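okay, grip day on the two-arm kitchen cell. putting this in a thread so I can find it again next time the right hand starts squashing things

some background: we call the cell Makdale. two arms, two black hands, one counter. I look after the sim twin and the real one, and they drift apart if you leave them alone long enough

the right hand passed 4,000 closes in May and the grip numbers went weird. fingers were closing fine but way too hard on soft stuff. Luo (our logging tool, I didn't pick the name) had 19 bad grips in one night!!

so first step, always: back off the finger force. I had it at 40 percent from some old job with jars. way too much for produce. dropped it, saved it, restarted the hand controller

second step: re-zero all the finger joints with the hand wide open. left hand too, even if it looks fine. I skip the left one every time and regret it every time

third: run the pick in sim before touching the real arms. same counter, same pan, same mat. takes 4 minutes and I get to drink my coffee
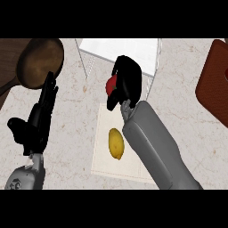 right hand holding the tomato up over the counter in sim, left hand open by the pan. lemon's next in line

if the lemon goes okay too I'll push the new settings to the real cell tonight. the Okness wrist cable still needs a new clip before that, so if anyone has a spare, my inbox is open

also yes I'm writing the force setting on a sticky note this time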